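Folding a sweater

Folding a sweater is the job of turning a long-sleeved knit into a flat bundle that fits a drawer or shelf. I've been adding to this entry since February, and I still love the subject! Most people I know in Munport work on the bed (mine is a bit soft for it, but the height is right).

The usual method starts with the sweater face down. Sleeves go across the back, then the hem comes up to meet the collar. In Hustamlow they do the top first – shoulders turned down, sleeves after – and I've grown fond of that one.

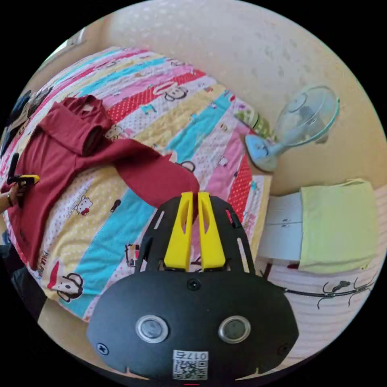
Dark red long-sleeved garment on a striped quilt, top folded over.

Heavy knits keep better folded than hung, as hangers stretch the shoulders. Thin ones can be rolled. My own drawer is nearly 30 inches wide and takes two stacks side by side.

See also: Rolling clothes; Quilt; Dresser

Last edited November 20, 2024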